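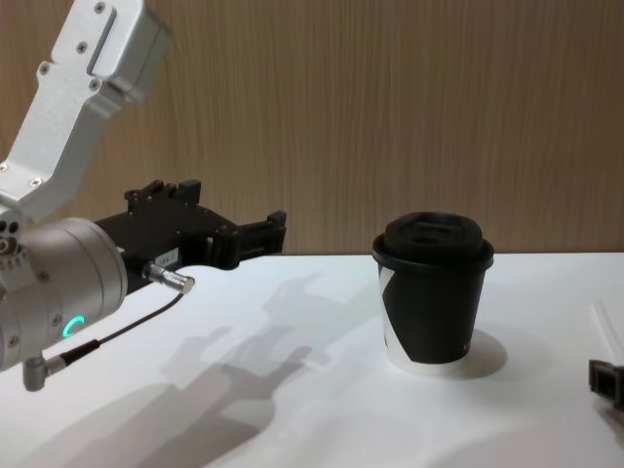

*Take-out cup on the white table, ready for its straw.*

# How to put a straw in a take-out cup without a spill

My sister-in-law Waraporn Duangkaew has a small drinks counter called Prirnum, and I help her when the office orders come in. In my first week I spilled three coffees in one afternoon. After this I wrote down how she does it, and now we give the same page to every new person. It is written for a disposable cup with a flat or low lid, but most of it is good for any cup.

## What you need

- a cup with its lid already on
- one straw, longer than the cup is tall
- a paper napkin
- a table that does not move

Please use straws only for cold and lukewarm drinks. For hot coffee, I ask the customer to drink from the lid. A hot drink comes up through a straw faster than you expect and it can burn the tongue.

## 1. Prepare the place

Wipe the table before you put the cup down. A small drop of milk under the cup is enough to make it slide when you push. We like a white table for this work, as the brown drops show at once.

Put the cup a little away from the wall so your elbow has space. Do not put it at the edge of the table. Waraporn keeps one hand width between the cup and the edge on every side, and I do the same.

## 2. Check the lid

Go around the lid with your thumb and press gently. You should hear or feel a small click where it was not closed. If one side is still up, take the lid off completely and put it on again. Pressing harder on the high side only bends it.

Look also at how full the drink is. The straw takes some room, and if the cup is full to the top, the coffee will come out of the hole. We leave 8 millimeters free under the lid.

## 3. Hold the straw

Take the straw near its upper part, between the thumb and two fingers. Hold it firmly but do not squeeze it flat. A flat straw is difficult to make round again, and a paper one you must throw away.
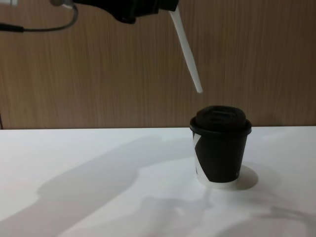

Bring the lower end over the opening before you go down. It is easier if you stop for a second above the lid and look from the front, then from the side. If you come down at an angle, the tip often catches on the plastic and jumps out. A small angle is fine for a wide opening. For the cross-shaped cut, the straw should be nearly vertical.

## 4. Push it in

Hold the cup low with your other hand. Do not hold it by the lid, and do not press on the walls in the middle, where the cup is soft. Push the straw down slowly until it passes the cut, then let it go to the bottom by its own weight or with a light push.

If the cut does not open, please do not hit it. Turn the straw a quarter turn and try again. Amnuay Kongkaew, who trained with me, opens the cut first with the wrapped end of the straw, and this is also clean.
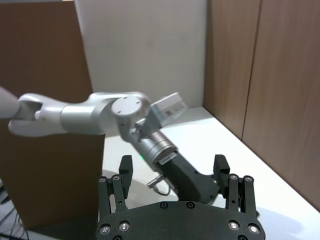 ## 5. Before you give the cup

Lift it by the lower half and look at the table. If there is a ring, dry the bottom with the napkin and check the lid one more time.

## Common problems

**The straw floats up.** This happens with fizzy drinks and short straws. Use a longer one, or give the straw separately.

**Coffee comes out around the straw.** The cup is too full, or it was squeezed. Take off the lid, pour out a little, and close it again.

**The cup falls over when I push.** You are pushing sideways. Bring your elbow higher, so that your hand comes from the top.

For practice, use water in a used cup. I did it 23 times in one evening before my hand was calm.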